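Proncombe Swap Day: The Gallery
July 23, 2026

What a turnout! Our summer swap filled the Lodhi Street hall from the doors to the back stairs, and by closing we had logged 281 items in the book, which beats last October's 208 by a mile. If you've never been, the rules are easy. Bring things that are clean and still have some life in them, put them on any table with space, and take home whatever you like. No money, no points, no trading one for one.

I love how mixed up everything gets. We tried sorting by category the first year (kitchen, clothes, toys, garage) and it was so dull! People went straight to the one table they wanted and left. Now it all lands wherever there's room, and you come in looking for a cake pan and go home with a bird feeder, two paperbacks and a lampshade you can't stop thinking about.

The blue table

My favorite corner of the whole day. A tan-brown stuffed animal lying on its side with one little round ear sticking up, a loop of beige and dark brown rope, and a striped shirt still folded in its plastic bag, green and white and very sharp. I'd have taken all three.
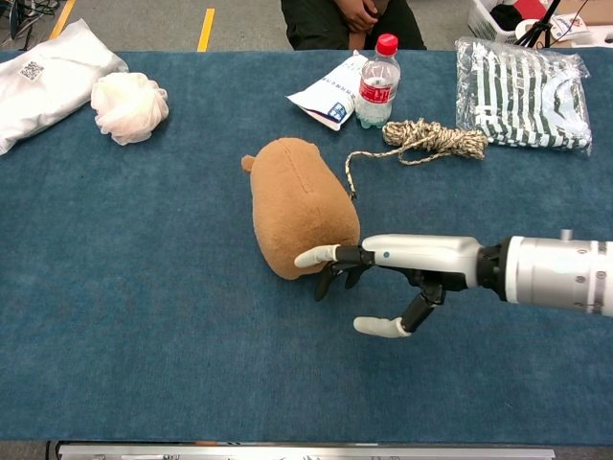 Plesier wrote in afterward to ask whether soft toys could get a table of their own next time, down low, where small kids can reach them without climbing on anybody's shoes. "Mine spent the whole morning on my shoulders," the note went on, "and still missed half of it." I think it's a great idea and I've put it on the list for October, along with a basket for single puppets and doll clothes.

A word on soft toys while we're on the subject: please do keep bringing them! A gentle wash and a full day of drying is all they need. Check the seams with your fingers before you pack them, and if you find a gap, a few stitches in matching thread will hold for years. Button eyes should get a good tug.

Rope, cord and twine

These go so fast. Gardeners want them, campers want them, and one lucky person is going to make a swing. Coil yours loosely and tie a tag on with the length if you know it. Anything frayed in the middle is still welcome, just mark the spot.

Shirts in their packaging

Always a thrill to find one. Leave the bag on if you have it and write the size on a sticky note, big enough to read from the other side of the table.

The next swap is in October, same hall. We'll have 18 tables, and the first 100 people in get a Skarkimora tote bag to carry their finds home. Doors open at nine, drop-off is from eight, and there's coffee by the coat rack.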